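Obura Open Day Sim Demo: read me first

Hi! If you came by our table at the Dumancombe open day and picked up a card with the address of this page, you're in the right place. I promised a lot of people I'd put the files up "tonight" and then took a good deal longer. Sorry. Everything is here now.

What this is

A small set of simulated robot arm episodes, plus the scene files we used to make them. I built it for the demo, where visitors could take the controls and drive a simulated arm around a room with a table in it. The simulator is Lement, which we write ourselves, and the room layouts come out of Eltano, our scene generator. No real arm was involved at any point, which a few of the younger visitors found pretty disappointing.

What's in the folder

episodes/ has 500 episodes, one folder each
scenes/ has the 64 room layouts
notes/ is my own log from the day, typos and all
play.py opens an episode and plays it back

Each episode has a rendered video, the joint positions and a small text file with the scene name and the random seed. Most layouts are used several times over with different seeds, so please split by scene and not by episode if you're training anything. I got this wrong on my first try and my numbers looked amazing for a whole afternoon.

How the demo went

Busy! We had 3 stations going and there was a line at all of them until lunch. People got the hang of moving the arm much faster than I did when I started. What tripped them up was depth. On a flat screen it's hard to judge how high you are over the tabletop, and almost everybody came down too early and bumped it. I kept those episodes in. They're marked "bump" in the text file, and I think they may be the most useful part of the set.

The other thing I got asked all day was why the rooms look so fancy. Eltano picks floors, walls and furniture from a list of materials, and it has a real soft spot for marble. I've stopped fighting it.

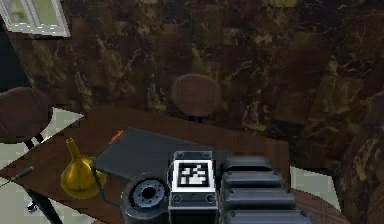
Looking down past the arm at the table, with the square marker on top of the block and the brass funnel over to the left.

Things to know before you use it

The camera angle changes between scenes, so don't hard-code anything. The square marker is a texture in the render and you can run a normal tag detector on it, but check your detections when the view is steep.

Shiny metal objects are the weak spot. Highlights can flicker from one video frame to the next, and I haven't tracked down the cause.

Objects may overlap other objects at the start of an episode. Eltano checks for collisions, but only loosely. A fix is planned for the November update.

Please don't use this set to claim anything about real hardware. I tuned the arm to feel nice for visitors, so it's slower and more forgiving than it should be.

Changes

June 27, 2023: first upload, all 500 episodes checked for playback.

Found something broken? Open an issue and paste in the scene name and the seed. I do read them, just not very fast.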